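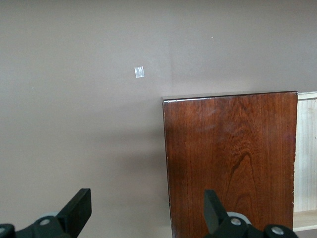 Ekton College of Building Trades
Interior Finishes, Unit 2: Preparing Painted Walls for Recoating
Handout issued 1/22/19

Purpose of the unit

Students will learn to inspect a painted interior wall, correct minor faults, and record the work before a new coat is applied. The unit is taught in the Triltport workshop. Safety glasses are required at all times.

Inspection

Inspect the wall under low side lighting. Hold the lamp close to the surface and move it slowly from one corner to the next. Mark faults in pencil only, as ink and wax will bleed through most water-based paints.

Tape left on a wall must be removed before sanding. Warm it gently, then peel it back on itself at a low angle. If the paint lifts, stop and feather the edge with fine paper. Adhesive that stays behind should be cleaned off with mild soap and water. Stronger solvents may soften the existing coat and are used only with the instructor's approval.

Color and light

A single color will seldom look uniform across a room. Grayed and earthy shades are especially likely to shift at inside corners, where two surfaces receive different light. Do not attempt to correct this with a second tint. Check the sample on each wall, in daylight and again under the room's own lamps.

Filling and sanding

Apply filler in thin layers and let each one dry fully. Sand with a block - never with the fingertips alone - and wipe off all dust. Spot prime every repair, extending the primer slightly past the filled area.

Assessment

Each student will prepare one wall panel and submit a written log. The log counts for 30 percent of the unit mark and the panel for the remainder. Late logs lose 20 percent of their value.

Reading

Achterberg workshop manual, chapters on adhesion and surface defects. Copies are held at the Stumthorpe library desk under shelf number 1248 and may not be taken off the premises.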